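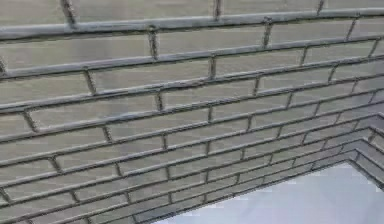
Stindwood Breathable Masonry Sealer

Water-based, clear, matte finish
For brick, block, mortar and unglazed stone
Indoor and outdoor use

Stindwood is a penetrating sealer for masonry that needs to shed rain but still let moisture out. It soaks into the surface and lines the pores of the brick and mortar. It does not leave a film, so there is nothing on the face of the wall to peel or turn yellow. Most walls look the same after treatment as they did before. Very porous brick may dry slightly darker, and we recommend a test patch for that reason.

Where to use it

Stindwood is suited to exterior walls, chimneys above the roofline, garden walls, retaining walls with working drainage, garage and basement walls above grade, and brick fireplaces on the room side only. It can be used over lime mortar and over cement mortar. New mortar should cure for at least 28 days first.

Do not use it on painted brick, glazed brick, or any wall that has been sealed with a film-forming product. The sealer cannot get through a coating. It will sit on top and dry to a sticky haze. To check an old wall, flick some water on it. If the water beads up and runs off, the wall still has a sealer on it and does not need another.

It is not a cure for water under pressure. A basement wall that weeps from the outside needs drainage work, and no sealer brushed on from the inside will hold that back for long.

Sizes

Quart — trial size, fits small hearths and repairs
1 gallon
2 gallon jug with pour spout
5 gallon pail

Coverage

Coverage depends on how thirsty the wall is. Smooth dense brick takes the least. Old soft brick and split-face block take the most, sometimes twice as much. On average brick with sound joints, one gallon covers around 103 square feet with both coats. A 2 gallon jug is the usual choice for a chimney or a short garden wall.

When you measure, leave out windows and doors but add in the ends and returns. People often forget the short side of a corner and come up short on the last coat. If you are between sizes, buy the larger one. Unopened containers can be returned to the store where you bought them.

Preparing the wall

Brush off loose dirt, cobwebs and moss. Wash with plain water and a stiff nylon brush. For greasy soot or green growth use Hostivine Masonry Wash, mixed as the label says, and rinse well. Do not use a wire brush, which leaves bits of steel behind that rust in the joints.

White powdery salts should be brushed off dry before any washing. If they come back within a week or two, find out where the water is coming from and fix that first. Sealing over active salts can push the face off soft brick.

Repair cracked or missing mortar before sealing. Fresh mortar will not bond well to treated brick.

Let the wall dry for 48 hours in warm weather and longer in cool or damp weather. North-facing walls are slow. The joints should look as light in color as they did before you washed.

Applying

1. Mask windows, metal trim and any plants you care about. Overspray wipes off glass easily while wet and poorly once dry.
2. Stir the sealer. Do not shake it and do not thin it.
3. Start at the bottom of the wall and work up, using a low-pressure garden sprayer, a thick-nap roller or a wide masonry brush. Let the sealer run down 6 to 8 inches below where you are working.
4. Brush out any puddles on ledges and sills.
5. Put on the second coat within 20 minutes, while the first is still damp. If the first coat has dried, the second may not soak in.

Apply between 40 and 90 degrees F. Keep rain and sprinklers off for six hours. The wall will reach full water resistance in about a week.

Clean tools with warm soapy water straight away.

Technical details

Type: silane/siloxane emulsion
Appearance: milky liquid, dries clear
Weight of a 5 gallon pail: 42 lb
Touch dry: 1 to 2 hours
Shelf life: 2 years unopened
Storage: keep from freezing
Item number, 1 gallon: 226

Common questions from customers

Will it make the wall shiny?
No. The finish is matte. If you want a wet look, see Urquhart Gloss Stone Coat, which is a film-forming product and is for indoor use only.

Can I paint over it later?
Water-based paint will not stick well to a treated wall. Mineral paint will not stick at all. If you plan to paint, leave the wall unsealed.

How often does it need to be redone?
Do the water test every few years. Walls that face the weather need it sooner. When water soaks in and darkens the brick, it is time for another treatment.

Does it stop graffiti?
No. It makes some marks easier to wash off, but it is not sold for that.

Can it go on pavers?
Yes, on clay pavers. Concrete pavers do better with Ekach Paver Seal, which holds up to tires.

Safety

Wear gloves and eye protection. When spraying, wear a mask rated for mist. Keep children and pets away until the surface is dry. Do not pour leftovers down a drain or into a ditch — let small amounts dry out in the open container and put it in the trash, or take larger amounts to your local waste site. Read the full label before opening.

Shipping

Quarts and gallons ship by ground. Pails ship on a pallet and need someone present to sign. We do not ship this product to unheated addresses or storage units from December through February. Orders placed after noon go out the next business day.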